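The best part of the Joststead dye weekend comes at six in the morning, when the big shed smells of wet wool and somebody is already lighting the second boiler. I had gone for one day and stayed for all of it!

Natural dyeing has been creeping back for years, mostly in kitchens and garages, but Joststead gives it room. There were 18 vats going by Friday, and every one had its own following. The indigo crowd hardly sat down. They dip, lift, wait for the air to turn green cloth blue, then dip again -- and they will argue for hours over whether the fourth dip is worth it. (It is. I have the scarf.)

Madder is slower and moodier. Water from the Henare side of the valley is hard, and the roots love it, giving up a brick red that I have never managed at home with water from my own tap. Onion skins, the beginner's friend, gave us everything from butter to rust.

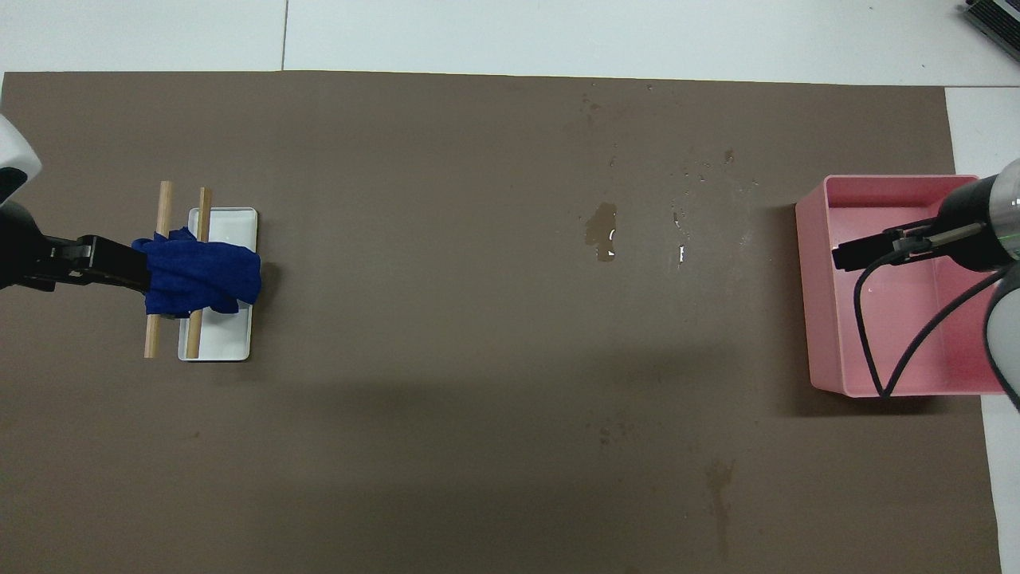
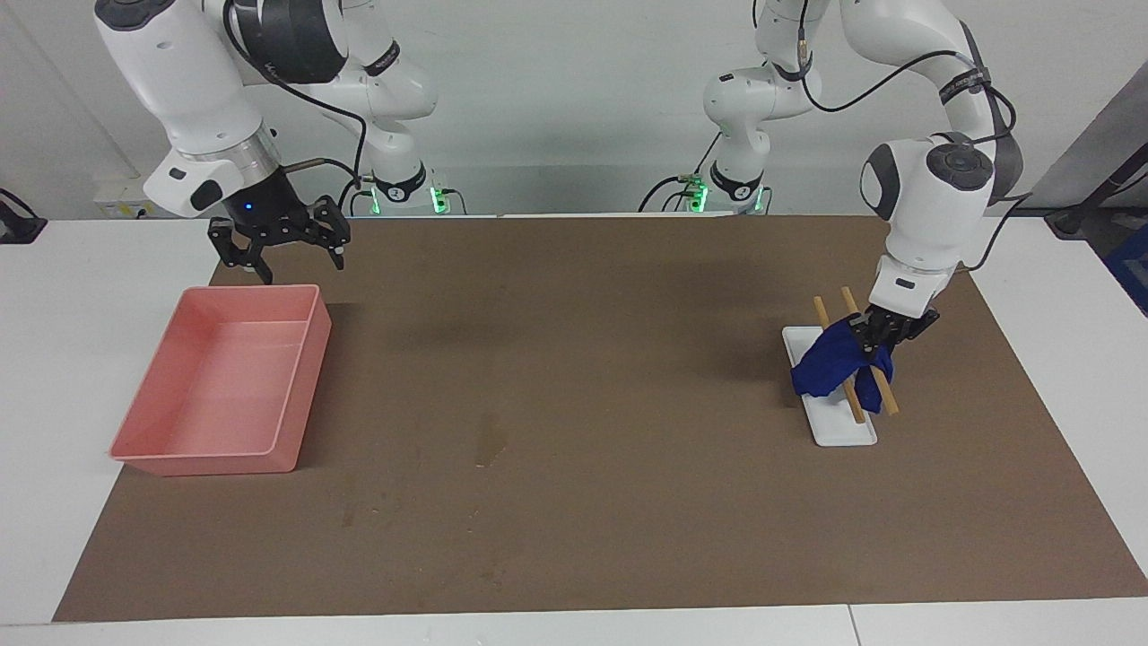 Blue is the color that gets people hooked, and a reader from Skosico wrote in to say that she gave up on it twice, that her first vat died overnight, and that we should all be told to keep it warm and stop stirring so much. She's right about the stirring. Every splash carries air down into the vat, and air is what wears it out.

By the last afternoon, 94 skeins hung on the lines behind the shed, and people kept wandering out with their tea to look at them. Mine was third from the gate, a bit streaky, still dripping on the grass. Next year's sign-up opens in June, and I've already asked for a spot by the madder.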